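Workshop Tips: Sharing a Teardown Bench With an Arm

I run the PC bench at Gremness, and I was told the arms would free us up. Mostly they moved the work. Some habits that help:

Clear loose cables before the arm starts. People push a wire aside without thinking, and an arm needs it done first.

Keep one layout for the fixture plate and tape a drawing of it to the wall.

Write down every stop. Our worst shift had 15, and the sales sheet from Kokeo didn't mention any.

Swap jobs every 20 minutes. Watching is more tiring than unscrewing.

Dell towers, side panel off, drive cage at the top right:

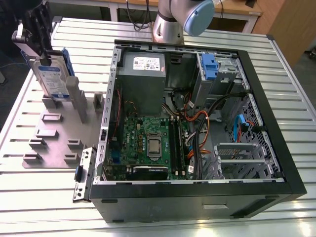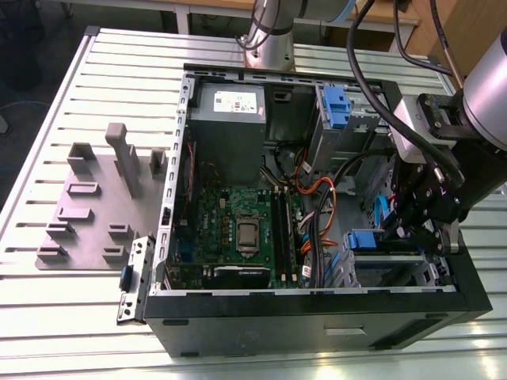
Ask who gets the hours that are supposedly saved. Ours went to sorting screws and refilling trays. If your boss calls that an upgrade, ask to see it on the pay slip, and keep your own screwdrivers in the drawer.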